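Witville Shared Kitchen: Progress Report to the Lyons Fund
Submitted by Reginald Zamora, Program Manager
14 September 2019

The grant awarded in June supports the replacement of worn appliances and work surfaces in the shared kitchen at Witville, which serves residents of 24 apartments. Work in this period centered on the reheating station, the part of the kitchen residents asked us to address first.

The old counter has been removed and the wall outlet moved to a separate circuit. Dider completed the electrical work and submitted an invoice for $635, against a budget line of $600. The difference was met from our own maintenance account — no change to the award is requested. The cream-colored Midea microwave has a touch-button panel with preset times, and its labels are in Chinese.

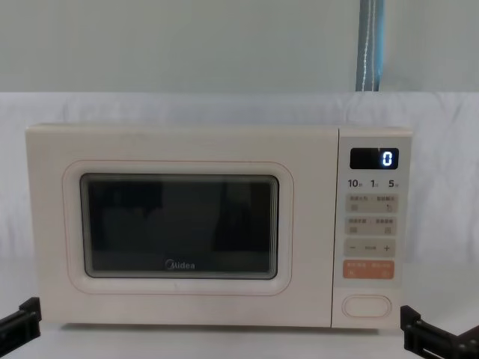
How will residents who do not read Chinese use the controls?
A printed card in English and Spanish will be posted beside the station, and staff will go over the settings at the next house meeting.

Two items remain open. The shelving ordered from Rondivwood has been delayed, and dishes are being kept in the hallway cabinet until it is delivered. The cleaning schedule also needs revision, as the present one makes no mention of the reheating station. A draft has been sent to the floor representatives for comment.

Unspent funds of $100 in the supplies line will be carried into the next period. Receipts are attached as Appendix B.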